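Category: Furniture > Tables > Institutional Dining and Study

Etamico Flislow Plank-Top Table

The Flislow is a fixed-height table supplied to libraries, dining halls and residential colleges. The top is assembled from long planks selected for variation in tone, then sanded and finished with a clear matte oil. Color will differ between tables, and matched sets must be requested at the time of order.

Standard tables seat up to 10 persons. Delivery is normally completed within 28 days of confirmation. Orders placed in July are subject to the summer shutdown and are dispatched in August.

The finish should be renewed every 18 months with Unport Clear Oil, sold separately. Standing water must be wiped away promptly. Abrasive pads and bleach-based cleaners are not covered under the terms of the warranty, which runs for nine years from the date of delivery.

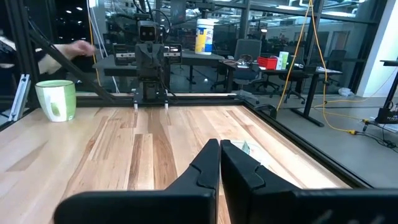

Plank top in mixed blond, tan and reddish-brown tones, with black rails.

Requests for samples and volume pricing should be directed to Rakiya Nnaji, Contract Sales, at the Afolabi showroom.

Last updated: Sep 13, 2018
9 shares | 0 comments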